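Nitus Quilted Mattress, four months on

I bought the Nitus from Zabala in December for $339, delivery included. It replaced an old Guson with a dip in the middle.

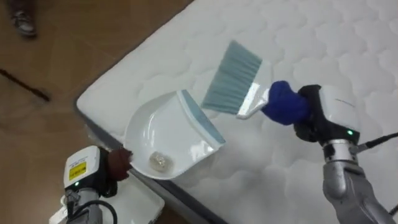
Is it firm enough for back sleepers?
It was for me. The middle still feels level – side sleepers may want a topper.

Edges are decent. I can sit and tie my shoes without sliding off.
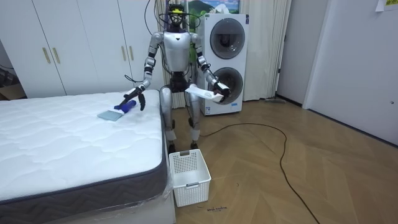 The Nitus with the bedding off

Heat is the weak point. I woke up warm until I changed to a thinner Zolton pad.

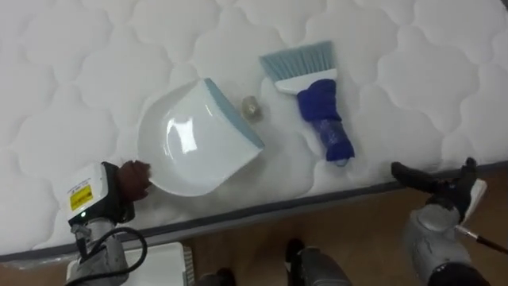
Upkeep is simple but slow. The cover doesn't unzip, and crumbs settle in the stitched seams. A plastic dustpan with a soft rubber lip is handy for those.

At $500 I'd pass

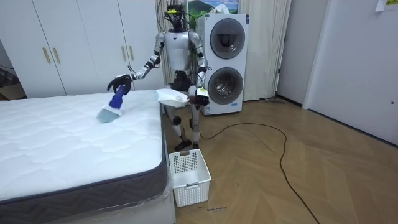 and look at a cooler foam, but at the price I paid I'm keeping it.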